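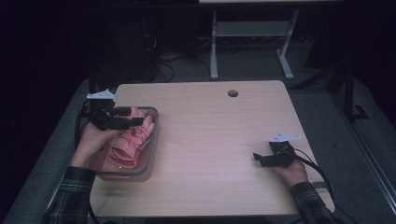

Our planner, Ernell, has one job: decide which arm moves next when the thing being handled keeps changing shape. Cloth is the best test we've found, and we love it! Fabric folded over on itself, like the pink-orange piece in the grey tray, hides most of its own edges, so the perception node has to propose a grasp from very little. With the left gripper pinching and the right one waiting well off to the side, Ernell should label the right arm "idle" and leave it alone. Our February build kept waking it up.

The fix was a hold state in the Pranex scheduler plus a 50 ms debounce on the gripper signal. We replayed 102 demonstrations on 3 March 2018 and false wake-ups fell from 30 to 24. Small, but we were thrilled. Next up is the colour segmentation.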